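How to Run a Finish-the-Lyric Night in Your Living Room

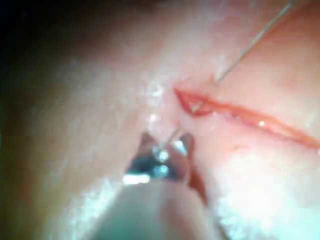

Last updated: November

You have watched singers on the internet get handed one word and pull a whole chorus out of thin air, and you have shouted better answers at your phone. Time to find out how good you are with your cousins watching.

What you need

A speaker, a timer, a stack of index cards, and between four and eight players. Past eight, people start having conversations.

Step 1: Write the cards

One word per card. You want 38 of them, enough for a full evening with a few duds thrown out. Go for words that turn up in songs without owning them: "window," "Tuesday," "money," "rain." Skip "love." Everybody has 897 songs with "love" in them and will try to sing them all.

Put in a handful of mean ones. "Refrigerator" has ended friendships at my place.

Step 2: Pick a judge

The judge doesn't play and can't be bribed with anything under a full plate of food. Ours is Indira Menon, who once disqualified her own husband for humming.

Step 3: Play a round

Flip a card and start the timer at 28 seconds. The player has to sing a line containing the word, in something resembling the tune, then name the artist. Two points for both, one point for the line alone. Naming an artist without singing gets you nothing except a look.

Plurals count. Rhymes don't. "It's in the remix" counts only if someone can play the remix before the next card.

Step 4: Steals

If the timer runs out, the person on the left gets eight seconds to steal for one point. Keep it to one steal per card or you'll be there until breakfast.

Step 5: The made-up band round

Save this for the end, when standards have slipped. Read out a fake band name and have each player sing that band's big hit. Kaltgate gets you gloomy synths every time. Strebel tends to come out as a man with an acoustic guitar and regrets. Vumden is metal, no discussion. Flirkel is a girl group with one summer smash, and somebody will insist on the dance routine. Loudest applause takes three points.

If there's a tie

Both players sing the same song at once, starting on the judge's nod. First one to forget the second verse loses. It's rarely a long wait.

Put the cards away in a labeled envelope afterward, and take out "refrigerator" if your mother is coming next time.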